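Fullau release 2 - pre-run software checklist, table-top clearing
Site: Cabrera café, window table
Date: September 28, 2024
Build under test: 517
Result: passed with comments, see items 5, 8 and 9

Start-up

1. Control node and perception node report the same build number. OK.

2. Clock offset between camera stream and gripper width log within limit. OK. Was out on the first start, fine after the time service was restarted.

3. Emergency stop message reaches the planner and clears the queue. OK. Tried 3 times, once with a plan already queued.

4. Log folder is writable and has room for the session. OK. More than 40 GB free.

Perception

5. Table plane found and stable. Comment: the fit tilts slightly when glare falls in the near part of the view. Raise the outlier threshold in the Gridaline config and repeat before the next site. Do not mask the area by hand.

6. Both finger pads excluded from the obstacle map. OK. The mask file must be the one for the ridged magenta pads. The older file leaves a strip along the inner edges and the planner then refuses to close.

7. People behind the table marked as keep-out. OK.

8. Transparent objects. Comment: depth has holes on clear plastic. The bottle is kept as one object by its cap and label band. The cup is less reliable, and the straw sometimes comes out as a separate object. Ticket open with Tidville since July.

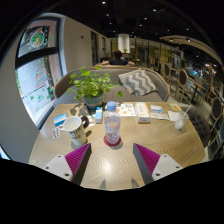

Page 2 of 3

Planning

9. Grasp order. Comment: the planner ranked the bottle on the red coaster first, which is correct, but its grasp height ignored the coaster. Add the coaster to the support surfaces. The mug has its handle on the far side, so a body grasp is the expected answer here - a handle grasp should be rejected.

10. Items on the do-not-move list are respected. OK for the plant and the blister pack. The leaflet and the flat paper sheet still need adding.

11. Plant leaves treated as soft obstacle, leaf shadows ignored. OK.

Close-down

12. Session log closed and checksum written. OK.

13. Config changes committed under the site branch. Not done, waiting for the repeat of item 5.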